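# Ollow chore simulator

Can a machine tidy up a cable yet? Sort of – and we love watching it try!

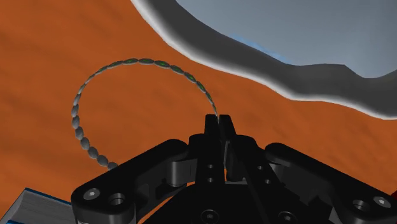
*A beaded cable held between the fingertips in Ollow, with the gray container at upper right.*

Ollow is a simulator for teams teaching two-finger grippers to do household and shop-floor chores. Boxes and cups are going well. Cables, cloth and bags are still hard, so that's where most of our work goes (Liette Hawthorne built the cable model, and it bends beautifully).

- 11 chores, 4 of them with cables
- Up to 500 runs per batch
- Works with Nurent controllers

Questions about setup go to Sidra Pirzada.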